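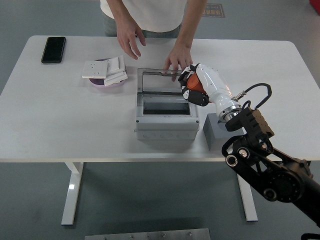
Fig. 1. Shared work at the enclosure: hand, orange part, open lid.

Perception and control, handout 4
Perkolcombe, notes by Vilja Peltonen

Read this before you believe anybody's block diagram, mine included. The usual diagram has a box marked "perception" that sends a clean pose to a box marked "planning". Go through Fig. 1 and ask what that pose is a pose of. The enclosure is pale grey plastic on a white top. Its lid is see-through and smoky, and many depth sensors do badly on such surfaces. The fingers wrap the orange part, so whatever the head camera tells you about its outline is partial at best.

Niskanen's planner treats the lid as a flat plate at a known hinge angle. Fine, until a person has a hand on it. Then the angle belongs to them, and a value that was right when the plan was made may be wrong when the arm gets there.

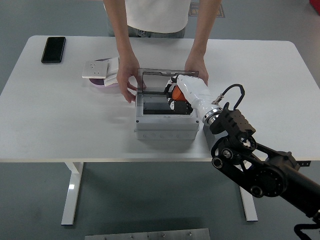 CONTACT AND CONTROL

Once the fingers are inside the box, position control alone is a poor bet. An error of 3 mm is harmless in free space and can mean a hard push against a plastic wall. We use a compliant mode for the last part of the move and pay for it in accuracy.

The Carero logs from February report 80 per cent success on this task. I would not quote that figure. "Success" was set by a force threshold, and a part jammed at an angle passes the same test as a seated one. Pikar, our replay tool, lets you check this: load a run, plot wrist force against finger position, and look at the final 5 seconds.

For the lab
Pick one run marked as a success and argue that it was a failure. Say which signal you would need to settle the matter, and whether we record it. Bring your plots on paper.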